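Dalgleish to open refitted homeware shop and repair counter in Metham

Metham, Jun 2, 2025

Household goods retailer Dalgleish will reopen its Metham shop this month after a full refit. The shop has been extended into the unit next door and now has 2781 square feet of selling space on one level. It will stock kitchen and table goods, storage, bedding and small items of furniture.

The refit began in October and was carried out in stages so that part of the shop could stay open. The old rear steps have been taken out and replaced with a ramp, and the aisles have been widened for pushchairs and wheelchairs. New lighting has been fitted throughout, and there is now a second till near the side entrance. 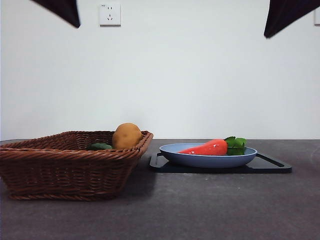 Dalgleish will use the reopening to launch Cuta, its first own-label range for the home. The range has 176 lines and will be sold in Metham before it goes to the company's other shops. It is made up of everyday pieces meant to be bought singly and added to over time. Customers who like a plain table can put a blue plate on a black tray and stand a wicker basket next to it, and most of the range is in the same quiet colours. There are no boxed sets. Plates, bowls and mugs are all priced per piece, and Dalgleish has said that it will keep the main shapes in stock for at least 3 years so that breakages can be replaced.

The larger space also makes room for a repair counter, run with Stosano, a repair workshop based in the town. Customers will be able to bring in baskets, wooden chairs, lamps and kitchen knives, whether or not they were bought from Dalgleish. Small jobs such as sharpening and rewiring a plug will be done while the customer waits. Other work will be taken away to the workshop and returned to the shop for collection.
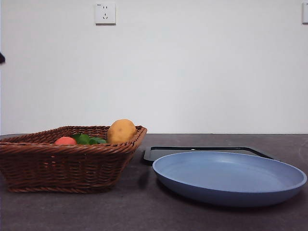 A price list for repairs will be on display at the counter. Estimates are free, and no work will start until the customer has agreed the cost. Items that are beyond repair can be left at the shop for recycling or taken home again.

The reopening creates 9 new jobs, of which four are full time. All existing staff at the Metham shop have kept their posts. Applications for the remaining part-time weekend roles can be handed in at either till.

Gift vouchers and credit notes issued before the refit remain valid. Orders placed for collection during the building work can be picked up from the side entrance on production of the receipt.

ENDS

Notes to editors

Dalgleish sells household goods through its own shops. It does not sell online.

Stosano repairs furniture, basketwork and small household items for private and trade customers.

Cuta is the own-label home range of Dalgleish. Product samples are available to the press on request from the Metham shop.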